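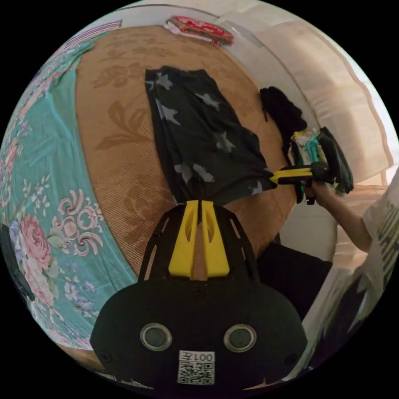 Every November the magazines tell us to fold better. The latest craze is for folding on the bed, and the Belska method, sold as a booklet and a set of cards, promises to halve the time you spend on laundry. I have my doubts.

The theory is simple enough. You spread everything out, lay each top flat, square off the edge and bring the ends together. A bed is bigger than most tables, and a woven mat over the mattress is meant to give you a firmer surface than a sheet does. Fair point. Cotton drags on cotton, and a soft bed swallows your creases.

But look at what Belska leaves out. The bed has to be clear first, and whose is? There is usually a blanket along the top, a sheet that never got tucked in, and a heap of black things that all look the same until you pick them up. By the time you have shifted those, you could have folded half the basket on your knees.
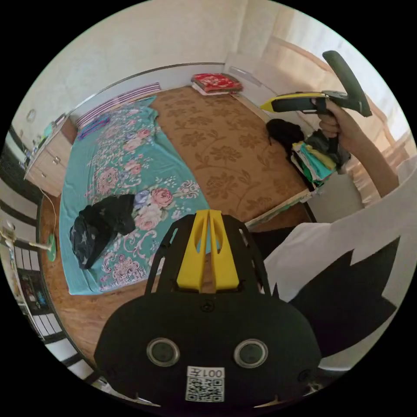

Then there are the gadgets. Mevik sells a folding board and Imico sells one that is nearly the same, only dearer. I tried both over 3 weeks, on around 200 pieces of clothing, and the piles did look smarter -- for a day or so. Patterned tops came out no neater than when I did them by hand. Kelemen's fabric dividers fell over.

What did help was dull. I kept finished piles at the far end, well away from the unfinished ones, and stopped after two stacks to put them in the drawer. The cards are still in their box.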